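HSK 112 Housekeeping and Room Care
Unit 7: Bed Making in Small Rooms
Instructor: Samah Zerouali
Handout revised 2021-03-06

What this unit covers

Unit 6 dealt with laundry sorting and linen storage. In this unit we move to the bed itself: stripping, fitting the bottom sheet, smoothing, and placing the pillows. The top layers (flat sheet, blanket, duvet) are left for Unit 8. Read the handout before the practical and bring it with you. There is space on the back for notes.

Everything here assumes a single bed with one long side near a wall. Most of the rooms at Plirmont are laid out this way, and so are a good many dormitories and spare rooms. A bed you can walk around is easier, and anyone who can make a bed against a wall can make that one too.

Terms used in this unit

Head: the end where the pillows go when the bed is finished.
Foot: the opposite end.
Open side: the long side you can stand at.
Wall side: the long side you can't easily reach.
Drop: the part of a sheet or cover that hangs below the top surface of the mattress.
Pocket: the sewn corner of a fitted sheet. Pocket depth has to match the mattress.
Piping: the narrow raised edging sewn into the seam of some pillow covers.

1. Clearing the bed

Take the pillows off first. Put them somewhere clean. The floor is not acceptable, even if it has just been mopped. A chair is fine. If the room has no free surface, keep the pillows on the mattress and move them from one end to the other as you work. Stack them so they take up as little of the mattress as possible. 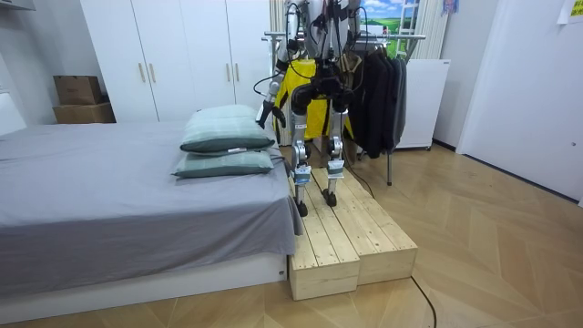 Figure 1. Two sage-green pillows stacked near one end of the mattress, with the gray sheet hanging down over the side.

A stack of two is stable enough to leave alone while you work at the other end. Put the flatter pillow on the bottom and the fuller one on top. The other way around, the stack tends to slide when the mattress moves. If the covers are coming off for washing, take them off now and check the seams. Split piping goes in the mending bag with a note of the room number.

Strip the bed from the head to the foot. Loosen the pockets one at a time and lift them clear. Pulling the whole sheet from a single corner is the usual cause of torn elastic. Fold the used sheet inward so that the side people slept on ends up inside the bundle.

Look over the bare mattress before you cover it. Write down stains, loose buttons and broken stitching on the room card. Mattresses are turned in February each year, and the cards are what we use to decide which ones get replaced.

2. Choosing the sheet

Check three measurements: length, width and pocket depth. The single mattresses in the training rooms are 91 cm wide. The linen room stocks two makes of fitted sheet, Renov and Mulley, and they are kept on separate shelves. The Renov sheets have the deeper pocket. Use them on any mattress that has a topper. On a thin mattress a deep pocket leaves slack underneath, and the slack works its way back up to the surface as creases.

Color is a minor point but it does affect the work. Mid-gray hides small marks and shows folds clearly in side light. White does the reverse. Whatever the color, look at the sheet on both sides before you put it on.

3. Fitting the sheet

a. Find the label on the sheet, if it has one, and work out which way the length runs. A sheet turned the wrong way will go over two corners and refuse the third.

b. Start with the wall side at the head. Kneel on the mattress if you have to – one knee, shoes off. Push the pocket right down behind the corner.

c. Do the wall side at the foot next. Keep the edge of the sheet straight between the two corners. You won't be able to correct it easily later.

d. Come back to the open side and fit the head corner, then the foot corner. The last corner should need a firm pull. If it goes on with no effort, check that the other three are still seated.

e. Run your hand along the open side from head to foot. Where the mattress can be lifted, tuck the elastic under. Where it can't, let the drop hang and pull it straight downward so that it falls evenly.

Beds can be moved away from the wall for steps b and c if they are on casters. Don't drag a bed without casters over a wood floor. Lift one end with a partner and put felt under the legs.

4. Smoothing

Use the flat of your forearm on the middle of the bed and the palm of your hand near the edges. Work from the center outward, first toward the wall, then toward yourself, and finish by smoothing toward the head and the foot.

Creases near the head come from a number of places, and it helps to know which kind you have:

Diagonal folds usually point to a corner. Follow the fold to its end, lift that pocket off, pull it farther around and seat it again.

Small puckers in a group mean the cloth has bunched up. Lift the sheet a little at that spot and let the air under it.

Sharp, straight lines in a regular pattern are fold marks from storage. They won't come out by hand. Steam them with the Kramer hand steamer, or leave them if the top layers will cover them.

Then go and stand at the foot of the bed and look toward the head. This is the view that shows faults best. From the side, your eye catches the drop and misses the top surface. In Figure 2 the sheet is mostly flat, but there is a diagonal fold below the headboard and a few small puckers to the right of it. Decide what you would do about each one and write it down before the practical. Look at the pillow as well – it lies near the foot and its left end is over the edge of the bed.

Figure 2.

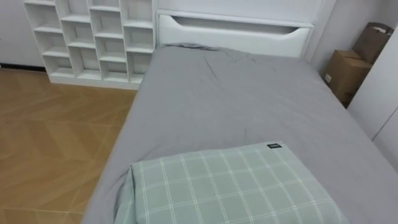

5. Placing the pillows

Shake each pillow by its short ends, then set it down and press once in the middle. Place it at the head, square to the sides of the mattress, with no part of it over the edge.

Tags go toward the headboard or underneath. Many covers have a small fabric tag sewn into a seam, and it is easy to miss when it is close to the color of the cloth. Turn the pillow until the tag is out of sight. If the cover has an opening, the opening faces away from the door.

Checks and stripes need more care than plain cloth. With a windowpane check, any tilt shows at once, as the lines stop running parallel to the bed. Line up one stripe with the edge of the mattress and the rest will follow. If the stripes curve when the pillow is straight, the pillow is twisted inside its cover. Take hold of two corners through the cloth and turn the filling back.

With two pillows on a single bed, stack them with the edges matched. The fuller pillow goes on top, the same as in section 1. Don't lean one against the headboard unless the room card asks for it.

6. Practical

Work in pairs. Each pair has one bed and seven minutes, starting with the sheet on the mattress and both pillows at the foot. One person fits and smooths, the other checks from the foot end and says what needs correcting. Then strip the bed and change places.

You will be marked on the corners, the drop on the open side, the top surface and the pillows. Time is recorded but doesn't count toward the mark in this unit. It will in Unit 8.

Before next time

Make a single bed at home or in the training room, on at least two separate days, and note where the creases appeared each time. Bring the notes. Reading for Unit 8 is the section on flat sheets and mitered corners in the course binder, including the folding diagram at the end.

Anyone who missed the linen room introduction should see me before the practical to get a shelf key.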